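July 2021

Rain all morning, and I was glad of it, as I had promised Ranbridge the second draft of the bench rules and could not have borne to be indoors in sunshine. The first draft had gone over to Duritby in February and come back with so much ink on it that I put it in a drawer and made soup instead. Well, it is out of the drawer now, and I have to say they were right about most of it. I had written pages on what the arm must do and hardly a line on what we must do, which is a silly way to write rules for people.

So I started again from the stop button. It has to be within reach of whoever is standing at the bench, with nothing piled on it, no coats or clipboards or somebody's lunch, and you put your hand on it once before you start so that your hand remembers the way.

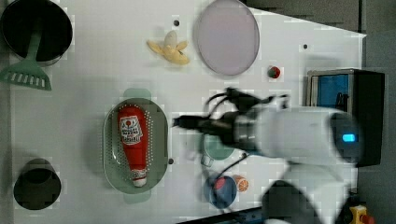
The arm over the kitchen bench, with the stop button at the lower right.

After that came speed, and I spent far too long on it. I have settled on 150 millimeters a second whenever anyone is close enough to touch the table, and I know that is slow, I know it is like watching a kettle, but I would like us all to keep our knuckles. Anything faster needs a second person in the room and a line in the log. I read this part down the phone while the potatoes were on, pleased as anything with myself.
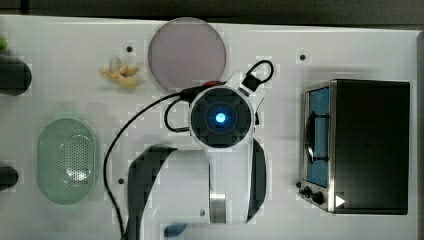 Mechthild Rainer thought the speed was fine and the wording was dreadful. Who decides what close enough means, she wanted to know, and does it mean the same thing late in the afternoon when everyone is tired? Put tape on the floor, she said, and write the rule about the tape.

She is quite right, and so tape it shall be. I crossed out a whole paragraph and felt lighter for it. I also took her advice on the handover, so that whoever finishes a session parks the arm, writes down anything that felt odd (even a noise, even a feeling!) and signs with a name one can read. The old log is full of squiggles, and I have given up on entry 1458 entirely -- it may be a complaint about the gripper or it may be a shopping list.
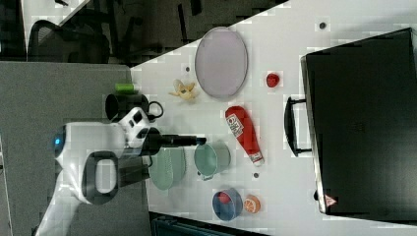 Then there was the matter of what may be put within the arm's reach. Aebischer sent a long and very kind letter saying that soft and light things should be the rule and heavy things the exception, and that the exceptions should be agreed beforehand. I liked that and copied it in nearly word for word. I did add that a heavy thing should be set down before the arm is switched on and left alone until it is parked again.
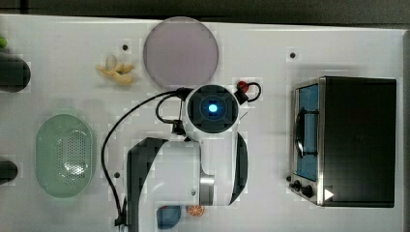 Cables have a section to themselves now, and I am a little proud of it. Erkari's version had a single sentence, "keep cables tidy," and tidy is a word I have never trusted, having raised two boys. An arm needs slack or it will tug, and slack needs somewhere to go. On our bench the long black one swings out in a wide loop to the left of the arm, right across the tabletop, and then down to the edge, so I have written that the ground under a loop like that counts as taken and nothing gets set down inside it. Before each session you are to follow the cable with your eyes from one end to the other, and move the arm slowly through its reach once while you watch.

Soup again for supper, with the potatoes, which had boiled rather soft by then. Tomorrow the section on visitors, and I must remember to buy tape.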